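Shipping rates got a whole lot friendlier this month

If you sell anything small online, you know how shipping can eat an order alive. A customer picks out a nine-dollar item, gets to checkout, sees the postage and leaves. We heard this from so many of you over the winter that we gave the whole May update to it, and we're really happy with how it came out!
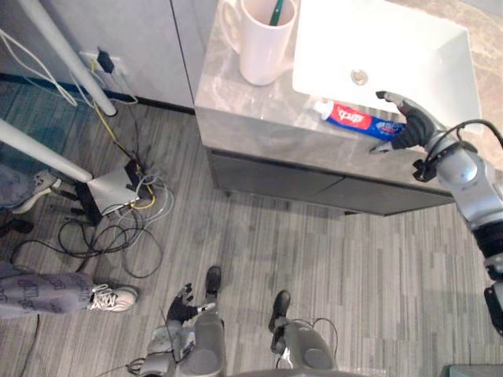 The big change is that Gorel now works out postage by the packed parcel, so three little items going to one address get one rate. Shops on the old setup were charging for each line in the cart, and some of those totals were pretty wild. You'll find the switch under Settings, then Delivery, and it takes effect on the next order.

We tried it first with 154 shops, most of them selling bath goods, candles or stationery. Lerkbridge, which sells soap and bath bits out of a single back room, turned it on the first morning and wrote to us before lunch (with a list of requests, which we love).

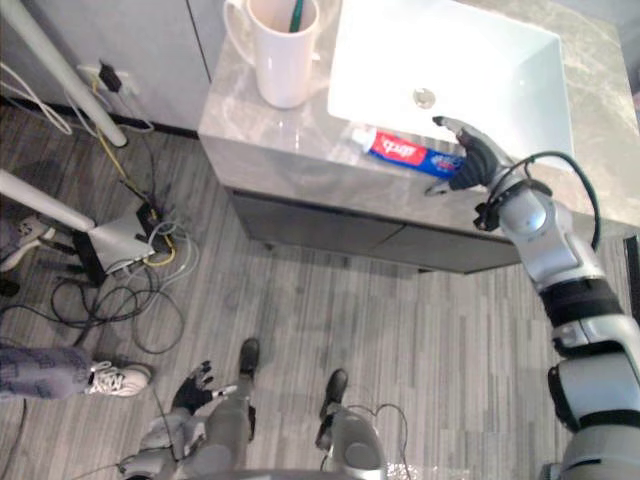

A mug, a toothbrush and toothpaste by the sink.

Two of those requests are already in. You can set a free shipping line by weight as well as by order total, and you can save up to 200 box sizes, so the odd long carton you use twice a year can stay on the list. Burkari labels print straight from the order page too, with no more copying addresses across.

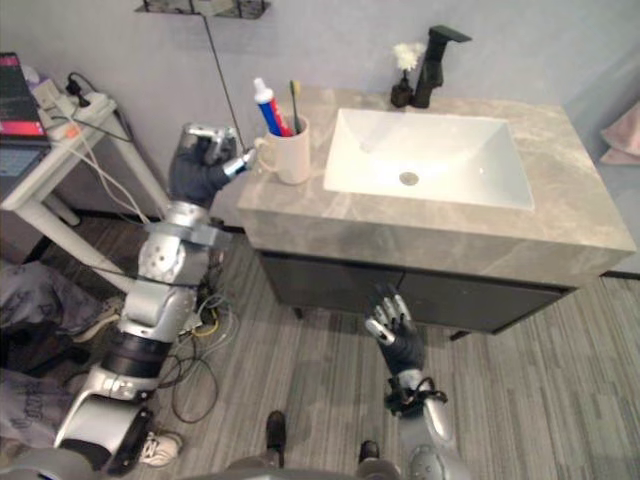
One thing to check before you flip the switch: product weights. If an item has no weight saved, it counts as zero, and your rate will come out too low. Go to Products, sort by weight, and the blanks come up first. Most shops got through theirs over a cup of coffee.

Also new from the team
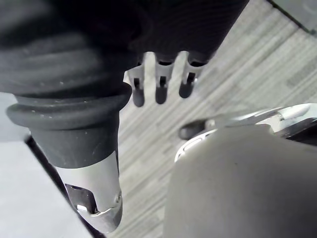
2 min read

Ofori, our returns add-on, has a new form that your customers can fill out on a phone without pinching and zooming. It's 4 questions long, and you can reword every one of them. Open the add-ons page, hit Update, and send yourself a test return to see how it looks. We're on live chat Thursday from 10 a.m. if you'd like a hand setting it up, so come say hi!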